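表彰楯・記念品だより
2023年7月13日 文:丸山わかな(製作管理)

表彰楯の文字原稿 入稿時の確認事項と8月の受付について

秋の表彰式に向けた楯・トロフィーの注文が増える時期になりました。昨年度の受注のうち、校正段階で原稿の差し替えが発生したものは136件ありました。内訳を見ると、氏名の字体、役職名の更新漏れ、ロゴデータの形式の順に多く、いずれも入稿前の確認で減らせる内容です。以下に要点をまとめます。

1.氏名の字体
「高」と「髙」、「崎」と「﨑」のような異体字は、メール本文や表計算ファイルの経由で別の字に置き換わることがあります。名簿はPDFでも併せてお送りください。当社では元データとPDFを照合し、差異があった場合は校正紙に赤で印を付けて返送します。外字を使用する場合は、字形のわかる画像を添付してください。

2.ローマ字表記
姓名の順、大文字と小文字の使い分けは、1回の注文の中で統一することをお勧めします。Retno Manurungのように長い氏名は、幅の狭い楯では1行に収まらないことがあります。その場合、文字の縮小と2行組のどちらを選ぶか、注文書の備考欄に記入してください。記入がないときは2行組で校正を作成します。

3.ロゴデータ
彫刻用のロゴは、アウトライン化したベクターデータ(AI、EPS、SVG)が必要です。画像データからのトレースも承りますが、細い線や網点は再現できません。レーザー彫刻で安定して出る線幅は、クリアアクリルと光学ガラスで異なるため、同じロゴを両方の素材に入れる場合は、線幅を調整した版を別に作成します。グラデーションを含むロゴはUV印刷での対応となります。

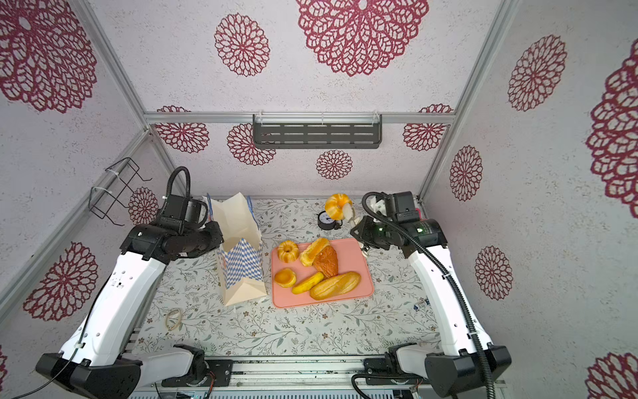
トレイに並ぶパンと2本のロボットアーム

4.素材と加工の組み合わせ
アクリル楯「トラクホルム」は裏面彫刻が標準です。表から読めるように反転した版で加工するため、校正紙は仕上がりの向きで作成しています。反転した原稿を入稿する必要はありません。光学ガラスの「プレンデナス」は内部彫刻と表面のサンドブラストから選択できます。内部彫刻は表面が平滑に保たれますが、側面の面取り部に文字が映り込むため、文字領域は端から9ミリ以上内側に取ってください。

木製台座の「ルビス」にプレートを付ける場合、本文は4行までとします。行数が増えるときは、受賞理由を本体側に移し、プレートには賞名、氏名、日付を残す構成が読みやすくなります。

5.日付の書式
西暦と和暦の混在が散見されます。賞状と同時に授与する楯では、賞状側の書式に合わせるのが一般的です。式典が延期になる可能性がある場合は、年月のみの表記も可能です。

6.校正と納期
校正は2回まで無料です。3回目以降は版の作り直しとして追加費用が発生します。校了の連絡は、必ず注文番号を記載のうえメールでお願いします。電話での校了は受け付けていません。校了後の標準納期は9営業日、名入れ内容が1点ごとに異なる注文は数量に応じて別途お知らせします。

8月の受付
夏季休業期間中も注文フォームは利用できますが、校正の作成と発送は休止します。休業期間は納期の営業日数に含まれません。休業日程は注文確認メールに記載します。

品番の変更
クリスタルトロフィー「ドレルトリー」は、台座の固定方法を接着からねじ止めに変更したことに伴い、品番の末尾にSが付きます。外形寸法と彫刻可能範囲に変更はありません。旧品番で追加注文をいただいた場合は、新品番に読み替えて手配します。過去の納品分と並べて展示する場合は、底面の仕様のみ異なる点をご了承ください。

原稿に関する問い合わせは南きみえ、データ形式に関する問い合わせは和田としおが担当します。

シェア 4 コメント 0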